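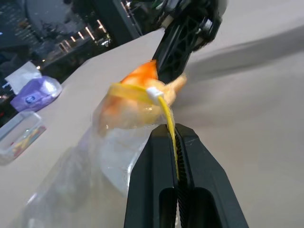

Bread going mouldy in the bag after 2 days, what am I doing wrong?

Asked in Kitchen and Pantry

Ok so I started baking my own bread in August, mostly because the bakery near me closed and the supermarket stuff is awful. Loaf is fine. Really happy with the loaf. Storing it is the problem.

Been putting it in a clear plastic bag, twist, clip on the end, in the cupboard over the kettle. Second day it's got that damp feel on the crust, day after that there's grey spots along the bottom. If I leave it out of the bag it's a brick by dinner time. There has to be something in between??

Things I've tried
- paper bag (brick)
- plastic bag with the end left open (half brick, half damp, worst of both)
- fridge (went stale faster than the bench, didn't think that was possible)
- tea towel, ok for one day

Recipe is 500g plain white bread flour, bit of wholemeal if I have it, dry yeast, salt, water, no sugar, no oil. Baked at 221 because my oven is an old Fahrenheit one from my nan and 430 comes out to that. I bag it when it feels cool on the outside, usually before bed. There's two of us so a loaf lasts most of a week, or it would if we could eat it.

We're near the coast and the kitchen is humid if that matters. Don't want to spend heaps. Someone at work said get an Erkik bread tin but it's 116 dollars which is a lot for a box.

Thanks in advance

3 answers

Answer from Katherine Flores

A few things going on, will try to be quick as I'm on my lunch.

You're bagging too early. Cool on the outside means nothing, the middle of a loaf holds its heat for hours. All that steam has to go somewhere and it goes into the crust and then onto the inside of the bag. Leave it on a wire rack for at least 6 hours, overnight if you can, with a tea towel over it for flies. If you see fog in the bag take the loaf straight back out.

Move it from over the kettle! Warm and steamy is exactly what mould likes. Any other cupboard. Lowest one you've got, away from the oven and the dishwasher.

Check the bake too. No oil and a longish bake should give you a dry crust. Get a cheap probe thermometer and look for 96 or so in the middle. If you're pulling it out at 88 because the top looks brown then it's underdone and carrying a lot of water. An old oven could be well out from what the dial says, mine was.

Then honestly for two people, slice and freeze. Wait til it's properly cold, slice the lot, keep out what you'll eat today and tomorrow, the rest goes in the freezer in a plastic bag with the air squeezed out. Plastic is great in the freezer, it's just bad in a warm cupboard. Toast from frozen, or leave a slice on the bench for ten minutes for sandwiches. Put a bit of baking paper between slices if they stick.

For the part you leave out, cut side down on a wooden board, tea towel over. Good for two days in my kitchen and I'm humid as well (Yap, right on the inlet). Crust stays nice, cut face doesnt dry.

Wipe out wherever the mouldy ones were sitting with white vinegar, let it dry. Don't reuse the bags that had spots in them. And don't cut the spots off and eat the rest, it goes further in than you can see.

Fridge is always bad for plain bread, you didn't do anything wrong there. Starch goes firm quicker when it's cold.

Skip the tin.

Answer from mundon_mick

linen bag. we got one off the Mundon market, washes ok. or make one out of an old pillowcase same thing

Answer from halfloaf

Agree with most of Katherine's but I wouldn't write off tins or boxes, just don't pay that much. Old enamel one from the op shop, lid that doesn't seal tight. You want a little bit of air. Mine had no holes and I got mould just like yours, so I prop the lid with a wooden peg. Looks daft, works.

Other thing is the dough. A spoon of oil or a bit of milk will keep it softer for longer, so you can leave it in cloth and it won't go to brick so fast. Or swap some of the yeast for sourdough starter if you can be bothered feeding one. The acid slows the mould down a fair bit. I use the Flumero starter method with the rye flour, bit fiddly for the first week, then it's just feeding it.

Smaller loaves too. Same dough, split in two tins, freeze one whole once it's cold. Take about ten minutes off the bake and keep an eye on it.

Comment from the asker

Left it on the rack overnight and moved it to the bottom cupboard. Slicing and freezing half from now on. Will check the oven when I find a thermometr. Does the oil go in with the water or after?

Comment from halfloaf

With the water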